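OK so I finally did it. Put 500 miles on a secondhand middleweight over one long weekend, and I have thoughts about chain maintenance. Sorry in advance.
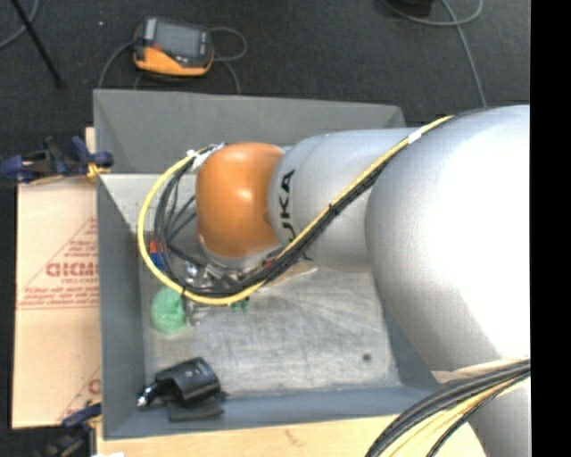

First thing: I grew up on my dad's shaft-drive tourer, so I'd never had to oil anything between gas stops. Anežka Kuruc lent me her little can of lube and said every tank, no excuses. I did every other tank. She noticed.

The bike itself is lovely though! Low seat, wide bars, pulls clean from nothing, and it'll sit on the highway all day if you don't mind your hands buzzing a bit. (I mind. Foam grips are on order.)

Luggage — soft bags, and I'd pick them again. They sagged a little on the left until I moved the strap up behind the peg, and after that I forgot they were there. Rain covers are a pain to get on with gloves.

Best stretch was the river road out of Akville, 127 miles with hardly a straight in it. Stopped in Wavach for pie and a very long talk with a guy who had the same bike in green and hated his exhaust.

Tires: the rear is squared off from the last owner's commuting and you feel it tip into corners. New one goes on before the November trip, probably the front too while I'm at it.

Radomír Gajdoš asked what I paid. $2,000, with the bags and a spare clutch lever thrown in. He's been sending me listings for bigger bikes ever since and I'm not opening them.

Next up is learning to set the chain slack myself. If you've got a paddock stand you don't use, my messages are open!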